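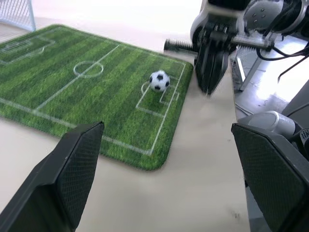
Welley Tabletop Soccer Mat: five months in and still on the table

I bought this for my nephews back in March, and I've ended up playing on it more than they have (no regrets!). The mat is the star. It has a fuzzy, grassy top with light and dark green stripes, and the white lines are all where they should be: halfway line, center circle and spot, penalty areas, even the little arc. I've owned cheaper mats that skipped the arc and it always bugged me.

The fuzz matters for play, too. A small ball slows down on it nicely, so a soft flick from midfield doesn't go flying onto the floor. I use a mini black-and-white ball and a small white goal with a mesh net, and watching a shot hit real netting is so much more fun than bouncing it off a plastic wall.

A few gripes. Mine came rolled up tight and took about 36 hours under cookbooks to lie flat. The fuzz also grabs crumbs like crazy — a lint roller sorts that out. And on a slick tabletop it slides if you lean on it, so I put a strip of shelf liner underneath.

My friend Remzi Türkmen has the Osis mat, which is smooth and much faster. He loves it, I find it like playing on ice. If you want a slower game with room for passing, get the Welley. I'm already looking at a second one for the office.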